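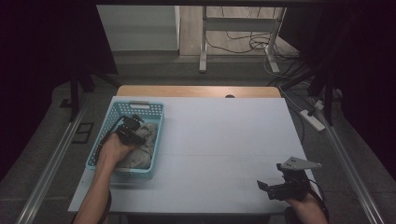 Slide 1: Blue basket on the table, gray-beige cloth inside

Speaker notes: Reading Scores and the Adult Learner

Start at 9:30 even if people are still coming in. Say where the handouts are.

Slide 2. Who we teach
Most of our students at Villanueva are studying for the high school equivalency test after years out of school. They work, and many have kids. When we ask what worries them, they say math. When we look at their practice tests, reading is where they lose the points.

Slide 3. What we changed
We used to hand out the Drollport workbook on the first night and go through it front to back. It's a decent book, but the reading passages don't start until the second half, and a lot of people had dropped out by then. In September we moved reading to week 2 and split the passages into short sets. A set takes one evening. Students mark the line in the passage that proves their answer before they pick it.
(Pause. Ask who has tried marking lines with a class.)

Slide 4. Materials
Drollport for math and grammar. Ditov passage cards for reading. The cards are loose, so you can pull the hard ones and save them. We keep 3 sets per classroom. The answer key is separate, so ask for it when you order.

Slide 5. Results
Nearly 85 students took both practice tests. Don't oversell this. We had no comparison group, and the second test came from a different publisher. What I can say is that fewer people left the long passages blank.

Slide 6. Problems
Marking lines is slow at first. Students who read well find it annoying, and we now let them skip it after 2 good sets. The Zukano online practice times out on older phones, so print the pages for anyone without a laptop.

Slide 7. Questions
If someone asks about the writing section, say we haven't changed it yet. If someone asks about cost, point to the back of the handout.
Leave the sign-up sheet by the door.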